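Gripper trials: Sturix fingers stay on

Kanako Tsuji spent June comparing two sets of fingers on the Franka arm at our kitchen counter. Each set got 200 grasps on small fruit, all at the same closing speed. The Sturix pair dropped 5 and the Jatonitz pair dropped 61, mostly apples picked up near the stem.
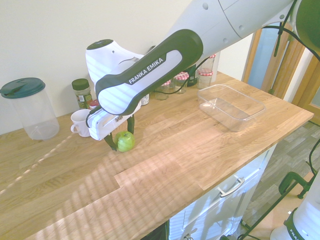
Next up: controller settings

Yae Fukuda will rerun the apple grasps with a lower force limit. Send requests for other objects to her before she starts.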